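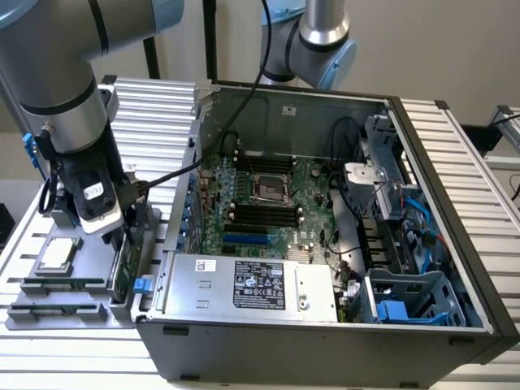

FOR IMMEDIATE RELEASE

Drositz asks offices to open the cupboard

Computer refurbisher Drositz will spend February collecting the desktop machines that Australian workplaces have been meaning to deal with. Most live in a cupboard beside the stationery. Many wear a sticky note reading "slow?"

The Flireline collection, now in its second year, takes desktop towers, memory and processors from any business with five or more machines to part with. Smaller offices are welcome to gang up with the neighbours.

Last year's collection brought in 77 towers from 18 workplaces, along with a sandwich press, which was returned to its owner.

"People apologise when they hand them over," said Dorottya Farkas, who runs collections at Drositz. "They tell us it was a very good computer in its day. We know. We've heard about its day."

Machines worth saving are given more memory and a fresh drive, then sold at a modest price to households and community groups. The rest are stripped for parts, and whatever is left goes to metal recycler Futeck. Drives are wiped before anything else happens, including morning tea.

Accounting firm Ķēniņš has already signed up and reports that its cupboard contains a second, smaller cupboard. An inventory is under way.

Pick-up is free within the metropolitan area. Drositz does not take printers. It has been asked many times, sometimes with real emotion, and the answer remains no. Monitors are accepted if they come with their stands.

Bookings can be made through the Drositz front desk until 2 pm on weekdays. Please remove mugs.

ENDS

Media contact: Dorottya Farkas, Drositz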